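Runell hand-held gripper kit, two-unit set — quick review

Posted 6/5/24 by Ximena Zepeda
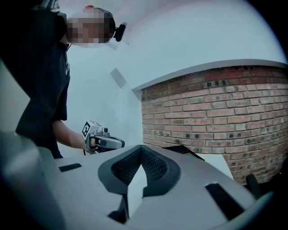

Second gripper in hand, marker cube up top. Brick wall behind.

Short version: good kit, annoying cable, buy it if you record demos every week. Skip it if you only do it twice a year.

Paid $1232 for the pair, plus $139 for the spare pads. Shipping took 21 days, which was longer than Tovar quoted me. Box was fine. Manual was not — two pages, one of them about the warranty.

Grip first. Pistol handle, sits nice, my wrist was OK after a full afternoon. Rutilio has bigger hands and said the same. Gumaro wanted a longer trigger pull, so your milage may vary.

Marker cube: big bold code, tracking locked on fast at our place even with the overhead lights off. Lost it a few times when I turned my wrist too far over. Same thing happend with our old Rinden set, so I'm not docking points.

The cable. Thin black one, comes out the bottom. Snagged on my belt, snagged on a drawer pull, snagged on the dog's gate. I taped mine to my sleeve in the end. A clip would have cost them pennies.

Pads are good. Held mugs, a tape roll, a wet sponge. Dropped a teaspoon every time. Clean them with a damp cloth or they get slick.

Software — meh. Export works. We got 291 clips out the first week and lost none, but the preview window freezes if you scrub too fast, and renaming has to be done one by one. Support wrote back next morning and said a fix is coming. No date.

Versus the Skadlow: Skadlow is lighter, Runell feels sturdier and the handle is way better. Price is close enough that I'd go by the handle.

Four out of five. Would be 4.5 with a clip.

Update: spare pads fit but the screws are a different size. Keep your old ones.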